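Home News Food & Drink Opinion Events Contact

Search this site Enter keyword Go

The secret menu was never a secret and I'm tired of it

I like bars. Want that on the record before the emails start. I like loud ones, sticky ones, the kind where the stool has been taped up twice. What I don't like is standing in line for half an hour behind people ordering a drink they saw on their phones, filming it, then leaving it on the rail with two sips gone.

You know the drink I mean. The Nic Giolla, on Veton Street, has a "hidden" cocktail called the Aludar. Not on the board. Not on the printed menu. You have to ask for it by name, which everybody does, because the bar's own page posted the name. And the password. And a map.

Some secret.

It costs more than anything on the actual menu. I had one. Tasted like melon and cough drops. Fine. Not 30 minutes of fine.

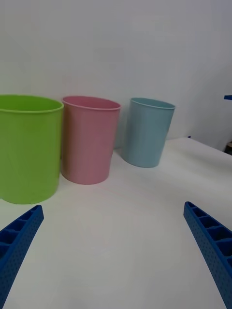 Dallau, 5 September 2022

Here is my problem with it, and it isn't the melon. A bar used to get known for something because people kept coming back for it. Took years. Now the thing gets decided first, somebody picks a color that looks good on a phone, and the regulars get to stand behind the crowd and wait for a beer. The post with the password had 466 comments last I looked. I read way too many of them. Mostly people tagging a friend. Hardly a word on how it tastes.

Ye-rin Jin tends bar there on weekends and she was nicer about it than me. "The tips are good and the mess is bad," she told me. She also said the drink takes five steps and one of them is a torch. Five steps, on a Saturday, with the whole front room yelling. Meanwhile a guy wants a plain whiskey and he's getting ignored, and that guy was me.

Now the other side, becuase there is one. Seo-ah Hyun runs the lunch place next door and she says her evenings are up since May. People come for the Aludar, get hungry, wander over. She put in 8 more seats. I can't argue with seats. She thinks I'm being a grouch and told me so while handing me a sandwich.

OK. Maybe. Rent on that block is not going down and a bar that can't pay it is no use to me, taped stools or not. If a green drink keeps the lights on then pour the green drink.

But put it on the menu! With the price next to it. Half the tabs I heard people grumbling over that night were over this - they asked for a password drink, felt clever, and then saw what clever costs. A price on a board is basic manners. So is a second person on the taps when you know the line's coming. And while I'm at it, quit turning the overhead lights up so the videos come out better. It's a bar. I don't want to see my own hands that well.

I'd also retire the password. It was cute for a week maybe. Saying it out loud to a bartender who has heard it all night, with people listening, is a small humiliation I dont think anyone should pay for.

I'll be back there Thursday anyway. Early, before the phones show up. Whiskey, no torch, end seat if it's open.

Related

Why is every patio heater broken
Trivia night has too many rounds
Letters: You were wrong about the jukebox
1121 Veton Street has a new tenant, and it's another taco place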